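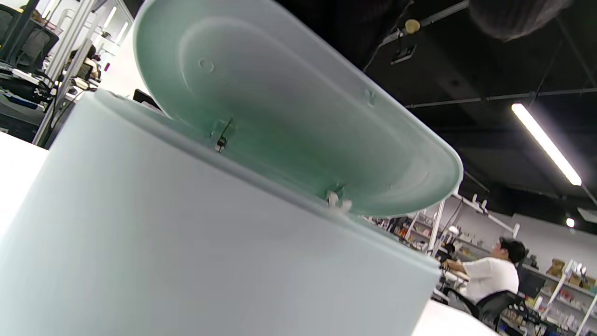

8 Nov 2019

Long one. Writing this fast before I lose it, eyes are going.

So the result. We finally have a number I half believe. Held out 142 episodes from the paper cutting set, trained on the rest, and asked the model one dumb thing — can you tell when the blades are about to close? With both wrist poses in, yes, mostly. With only the right hand, it falls apart. I had this completely backwards in March. I told Benjamín the left hand was just a clamp and we could throw half the signal away and save the disk. He wrote it on the wall and it's still up there. Will have to take that down myself I guess.

What seems to be happening: the left hand moves first. Tiny feed forward, a settle, then the scissors. The settle is the cue. It's small enough that I'd been smoothing it out with my own filter since summer. My filter!! Spent the whole morning finding that out. Turned the smoothing down and the left hand channel just woke up.

Boglárka doesn't buy it yet. She thinks the model may be reading the clock, learning that cuts come at a regular beat and just counting along. Fair. She wants a run where people cut at an uneven pace on purpose, and a shuffled baseline where left hand data comes from the wrong episode. Shuffled one is easy, started it before dinner. Uneven one means more recording and everybody's forearms are already sick of it.

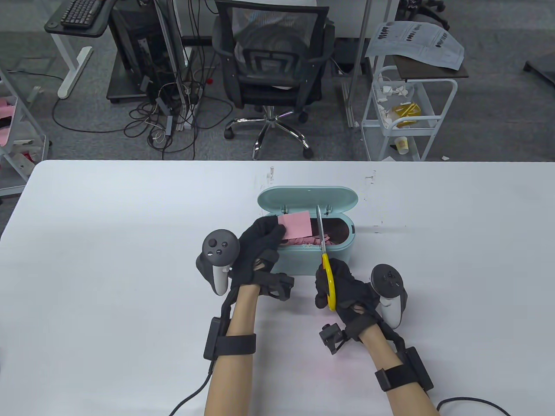
Drift is the other thing. Eseo (the alignment script, Po-yen's, not mine) assumes the two controllers stay put on the gloves for a whole session, and they don't, not quite. They're strapped to the outside of each hand and they're heavy, so every time you turn the wrist to get the scissors pointing up they want to roll. We get a slow creep in the angle that looks like the person is changing their grip when they're not. Po-yen wants to recalibrate every 6 episodes. I want to fit the creep and subtract it. Argued for a while, ended up agreeing to do both on the same data and see who is embarrased.

Also the scraps. Cutting straight over the open box was Nuwan's idea and I still like it, the scraps go down onto the other scraps and there's no sweep-up step to label. But it makes the end of an episode mushy. When is it done? When the last bit is cut? When the hand comes away? Nuwan labels by the last cut, Dougal by the hand leaving. So our two labelers disagree on basically every ending and agree on nearly every start. I'd been blaming the model for bad endings all week. It's us.

Wrote a rule for it in the Gristorance notes, one line: the episode ends when the blades open after the final cut and the left hand has let go or moved off. Dougal says "moved off" is doing a lot of work in that sentence. Yes. Fine. Fix tomorrow. 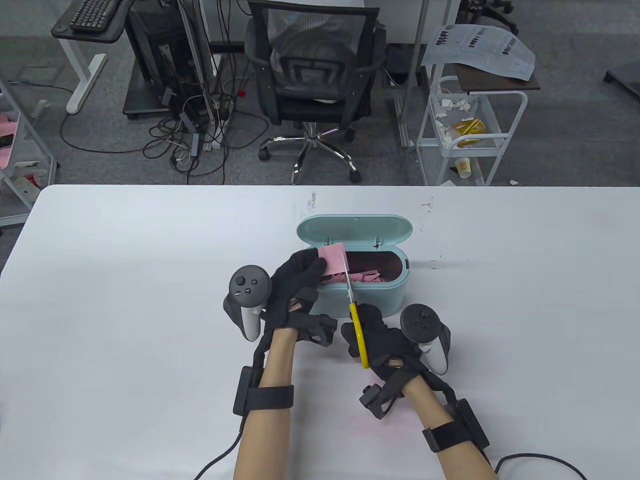

Pink strip over the green box, both hands busy.

Counted what's usable after the new rule. 519 episodes. Fewer than I told the Gaete people but clean, and I would rather go to them with clean. Need to write that email. Didn't write that email.

Other stuff so I don't forget —

head view and wrist views are off from each other by 2 samples on some sessions, not all. Check wether it follows the machine or the person wearing the gear. Po-yen thinks machine. 

the cut detector fires on snips in the air. People do it between strips without noticing, I watched myself do it. Don't delete those! Label them as their own thing, they're the best negatives we've got.

ask Benjamín if the Vivov loader can skip bad episodes without dying. Last time it died.

thicker paper? The thin stuff bends so much at the bottom edge that the "where is the cut going" question gets silly. Boglárka says leave it, bendy paper is the whole reason the task is hard. Probably right, annoying.

Back to the result because I keep turning it over. If the shuffled baseline comes back bad then the left hand really carries the timing and the paper gets a lot simpler. If it comes back good then Boglárka's clock story wins and I have a nice plot of nothing. Trying not to check the run from my phone. Checked it twice. Still on the first fold.

Hands smell like glove. Skipped lunch, ate crackers over the keyboard at four, then soup at home standing up. Mom called, told her the thing worked, she asked what thing, and I said it can tell when you're going to cut paper. Long pause. She said that's nice.

Run should finish around six in the morning. Alarm set, going to bed.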